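Prevulex for Schools: Questions Parents Keep Asking Us

Compiled by the parents' group at Dawber Public School. We don't work for Prevulex and we don't get a cut.

What is it?
A subscription website with maths and reading lessons for Years 3 to 6. Teachers assign the lessons and kids log in at school or at home. The brochure calls it "a personalised learning journey". From what we've seen, it's mostly short videos followed by a quiz.

What does it cost?
The school licence is $2000 a year. The home add-on is $59 per child and it's optional, whatever the reminder emails suggest.

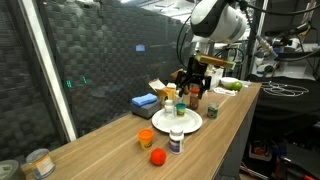

Do I need the home add-on?
We doubt it. It unlocks extra quizzes and a progress chart. Anything the teacher sets can be opened with the ordinary school login.

The website says results improve in one term. Do they?
We asked for the study. Hanneke Schouten, who handles school accounts at Prevulex, sent a two-page summary covering 800 students, with no comparison group and no word on who dropped out. Make of that what you like. We've asked for the full report and are still waiting.

Who writes the lessons?
Teachers on contract, supposedly. The reading units are bought in from Hollovetti and some are clearly written for American classrooms. Expect "color" and "math" until someone fixes them.

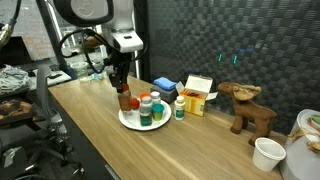 What happens to my child's data?
The privacy policy allows sharing with "service partners". Irkico, which runs the logins, is the only one named. You can ask the office to enrol your child under a nickname.

Can we opt out?
Yes, in writing. Sarahí Nava at the front office has the form. Your child's teacher should then provide paper work covering the same topics, so ask to see it.

When does the school decide on renewal?
August. Send comments to the office before then, good or bad.

Last updated June 21, 2023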